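3.2 What happens when someone asks for a notice to be taken down

I should say at the start of this section that I came to the subject sideways. I was reading extradition files for something else entirely, and I kept finding the same short letter in them, the one that says a person's name has been removed from a wanted list and gives no reasons at all. I got curious (and then a bit obsessed) and ended up asking the registry at Callalville for every removal request it was prepared to let me read. That came to 617 files. I threw out the ones that were plainly duplicates or had lost their covering form, and was left with 334 I could use.

The first thing that struck me was how little the person making the request usually knows. In Gittins, which I come back to in section 5, the applicant learned there was a notice only when he was stopped changing planes, and his lawyers then spent seven months trying to find out what he was meant to have done. They had a charge, a date and a country. The witness statements stayed with the prosecutor, and the reviewing body said – quite politely – that it couldn't hand over papers belonging to a state without that state's consent. I find that hard to square with any ordinary idea of a fair hearing, and I'll say so again later.

Watier went the other way. There the requesting state sent in a great bundle of material, more than 300 pages of it, and nearly all of it turned out on a close read to be newspaper cuttings and copies of its own earlier letters. The reviewers asked for something that showed what the applicant himself had done. They asked again. The second reply was a fresh copy of the arrest warrant, and the notice was withdrawn soon after.
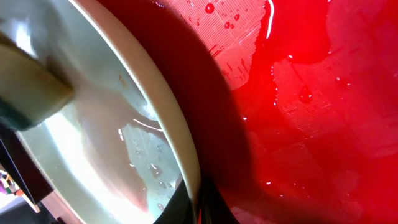
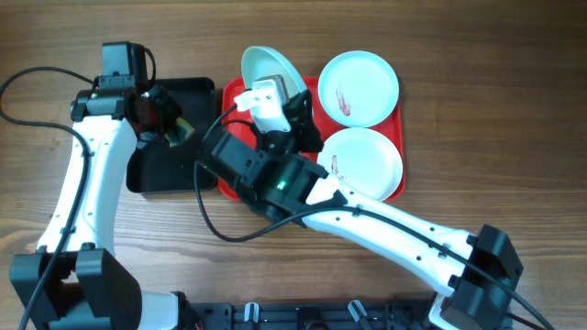
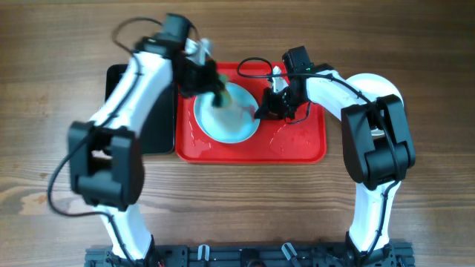 Figure 4. Bowl with liquid inside; sponge held over a black tray; light-blue bowl on a wet red tray.

Page last changed: 2000-02-23

I don't want to make too much of two cases. Still, they show the two questions that run through the whole set: how much the applicant gets to see, and how much the state has to prove. The rules say a fair amount about the second and hardly anything about the first, and when I coded the files I kept the two apart for that reason.

On the second question, the test as it's written asks whether the offence is "mainly political". Well, mainly compared with what? In Dedero the charge was tax fraud, and nobody disputed that tax fraud is an ordinary crime. What the applicant said was that he'd been charged the week after he announced he was standing for office, that his business partner had signed the same returns and been left alone, and that the judge had been swapped twice. None of that is about the offence. It's all about why it was brought, and the reviewers did look at it, even though the wording of the test doesn't obviously let them. I think they were right to, and I think the wording ought to catch up.

Timing came up over and over in the February batch, which is the fullest one I have. Lawyers love a timeline! Some of them were very good, a page long with the source beside each entry, and some were just a list of grievances in date order. My impression (and it is only that, as I didn't code for quality) is that the short ones did better. I'd also like to know what became of applicants who wrote in without a lawyer, but the forms at Callalville don't record that reliably before the change of layout, so I've left it out of the tables.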